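Re: [tolberg-quilters] Lining fabric, again

On 5/3/23, Lurnatholm Crafts wrote:
> We have 14 metres of the grey left. Could members please
> agree on a colour before ordering more?

Agree on a colour? We've had 300 messages on whether grey is a neutral. I vote we take the 14 metres, call it charcoal and get on with the pencil cases. Zippers are in my garage, beside the mower.

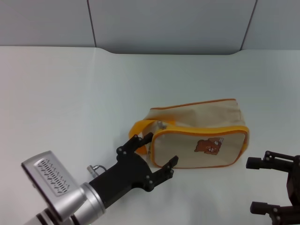
Yamuna Krishnan
List moderator

Beige with yellow and orange trim also has my vote.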